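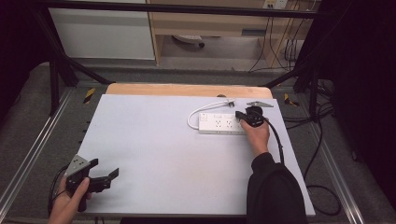 Short fiction by the Irklow Bench Writers | February 21, 2023

The method was simple enough to fit on a card, and I had copied it onto one in my best handwriting. Gripper in the left hand, plug in the right, power strip on the board. Push the plug home, pull it out, start over. 100 times my way, with my own fingers, and then 100 times with the gripper, so that the people at Hutley could lay the two sets side by side and see what a hand knows that a pair of jaws doesn't.

I had come over from Fleury in April to do it, and I'll admit I thought I would be bored by lunch. But you get fond of a thing when you spend whole days with it! By the second week I had opinions about sockets. The one nearest the end was stubborn, and I talked to it the way my grandmother talked to her stove.

Then the results came in from Bredmont, and they were odd. The model trained on my first 25 tries did better than the one trained on all 400 from the winter. Everyone wanted to know what I had done differently, and I sat there with my coffee going cold, trying to remember.

"I think I was nervous," I said at last. "I kept missing a little, and then feeling my way in."

They went very quiet and wrote that down. The next morning there was a new card on the board, in someone else's handwriting - miss a little, it said, and take your time.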